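Let the kids do the boring bit

I help out with the after-school robotics club at Sadcombe, and every term some well-meaning parent asks me when the robots are going to fight. I get it! Fighting robots are loud and quick and you can tell who won. Our lot are spending the whole term teaching a pair of arms to tidy up hand tools, and I'd like to make the case that they're getting the better deal.
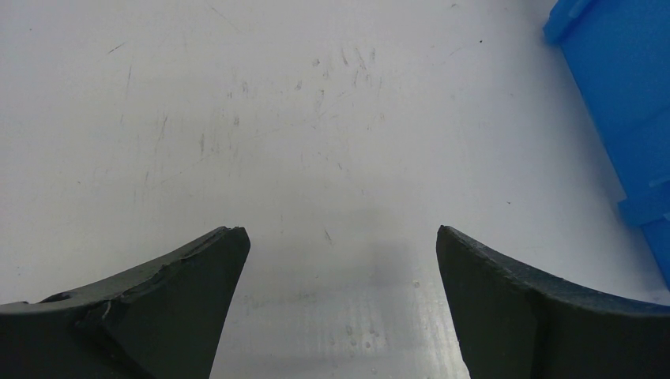

Shahla Kazemi
Club mentor and occasional columnist, Rastside Community News

Our project is called Yeon (the students chose the name, and I've stopped asking what it means). The job sounds like nothing – pick up a tool, put it in a bin. A four-year-old can do it while complaining about dinner. But get a group of teenagers to write down every single thing that has to go right and you'll fill a whiteboard before the first biscuit's gone. Where does the hand come in from? How hard does it squeeze? Which end of the tool do you want to hold? They argued about that last one for most of an afternoon, and I loved every minute of it.

My complaint about a lot of school competitions is that they reward the one good run. You get your two minutes on the mat, it works, everybody cheers, and the thing goes back in its crate. We set ourselves a target of 100 attempts instead, all of them written in the logbook, the embarrassing ones too. By attempt 40 you could see the mood in the room had changed. The kids had quit blaming the robot and started reading their own notes, and one of our quieter students had coloured in the misses by type and spotted a pattern the rest of us had walked straight past.

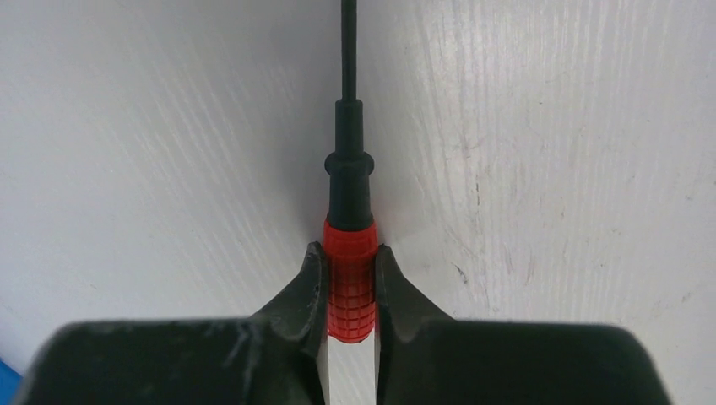 A screwdriver held by the grip, shaft pointing up.

Rocío Ibarra teaches maths at the school and runs the club with me, and she disagrees with half of this. She reckons a competition gives them a date to work towards, and that a club without a date drifts. She's got a point, and I've seen us drift (there was a February when we did very little besides label cables). So we've met in the middle. We're entering the Grastix open day, which has no prizes and no mat. You stand beside your project and explain it to whoever wanders up, and some of those people ask really hard questions.

I'd take that over a trophy. A student who can tell a stranger why the grip slipped, and what she changed, and why the change made it worse, has learned something she can carry into a trade or a lab or a kitchen. Plenty of adults I've worked with can't do it. I couldn't do it at 16 either, and I'd have been mortified to be asked.

The other argument I hear is about money, that arms like these are too dear for a club and we'd be better off with a cupboard full of kits. Fair enough, kits are great and we still start the younger ones on them. But older students know when they're being handed a toy. Give them gear that gets scuffed and needs its bolts checked, and they look after it. Ours wipe down and tidy up at the end of each session without being told, well, mostly. 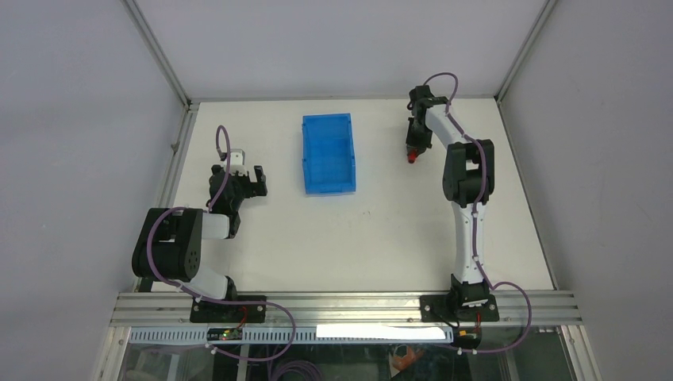

Does my child need to know how to code before joining?
Most of our new members have never written a line, and they pick it up by sitting next to someone who has. Curiosity and a bit of patience will do for the first term.

We meet after the last bell and finish at 5:30, and there's room for a few more in the older group. Come and have a look before you sign anything. If you're a parent who really wants to see robots fight, come anyway and Rocío will happily take your side.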